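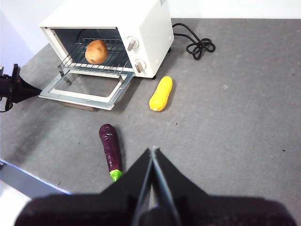

The prep bench in our test kitchen, with a potato on the rack of the small oven.

Flikance two-arm bench unit: a review after two months

14 comments | 37 shares

We run a small product kitchen in Plindthorpe that tests countertop ovens for housewares companies. Most of the work is loading and unloading. You open the door, put something on the rack, close the door, set the knobs, wait, and do the reverse. A durability run on one oven is 3000 door cycles, and until February all of those were done by people on shift, with a clicker and a stool.

The Flikance unit is a pair of arms that mount to a bench, each with a two-finger gripper and a small camera near the wrist. It comes with software for teaching it tasks by guiding the arms through them. We bought ours through Fescombe, who handled delivery and a day of training. I supervise the bench and I've used it on most shifts. We paid full price and nobody asked for a review.

Setup

The arms bolt on easily. The rest of setup took us most of a week. The unit wants a plain surface and steady light, so we cleared the shelving off the wall behind the bench and moved the scale to another room. Cables are a nuisance. An oven cord left lying where an arm sweeps will get dragged sooner or later, and the software gives no warning when it happens. We now check the cord before each run.

Teaching a task means doing it over and over while the system records. Fescombe told us to plan on 200 repetitions for anything involving a door. That was about right for opening and closing. Placing food on a wire rack took a second round, mostly on account of the food not all being the same shape. We use play vegetables for a lot of the practice because they don't go soft, then switch to real potatoes for the final checks.

What it does well

Doors. It opens a drop-down door the same way every time, and it doesn't get bored and let the thing fall open the way we all did by mid-afternoon. Our cycle data is cleaner than it was. It also picks up potatoes better than I expected. The fingers come to a narrow point and I thought they would dig into the skin, but once the grip force was turned down the marks stopped.

What it does badly

Knobs. Small round knobs with a raised bar are hard for it. It can turn one, but it stops short of the mark often enough that we still set the time and temperature by hand. Long smooth items roll away from it, and it will keep closing on the spot where the thing used to be until somebody stops it. Round-bottomed vegetables are worse than flat ones. It's also slow. A person can load an oven in a few seconds and the arms take several times that. It makes up the difference by running through lunch.

What changed for the staff

I'd want to read this part if I were buying one, so I'll be specific. There are 4 of us on the bench. We had 4 before the unit came and we still do. Management put that in writing before the order went in, and I would ask for the same anywhere else.

The jobs are different, though. The door cycling is mostly gone, and two people who had sore wrists from it are glad. In its place there is watching, resetting, and teaching new tasks whenever a client sends an oven with a different handle. Teaching is tiring in its own way. You are making the same careful motion for an hour and a sloppy one has to be thrown out. We limit it to an hour at a stretch, which was our idea and isn't in the manual.

The quieter change is that we talk less. Cycling was dull but you did it beside someone. Now one person minds the bench and the others are in the back doing reports. We started rotating every two hours and it helped.

Pay did not move at first. After some back and forth, whoever is trained to teach tasks now gets a higher hourly rate. Everyone has done the training.

Support

Fescombe answers the phone. Flikance answers email in a day or two. We had one finger replaced under warranty. The Nam software update changed the menu layout without notice and cost us a morning, and the printed guide still shows the old menus.

Should you buy it

If your work is one repeated motion on equipment that doesn't change much, yes. If you get a new item every week, the teaching time will eat most of what you save. Budget for the bench changes and for your own people's hours, because the quote covers neither.

Rating: 3.5 out of 5

Posted April 19, 2024

Share this review (37)
View all 14 comments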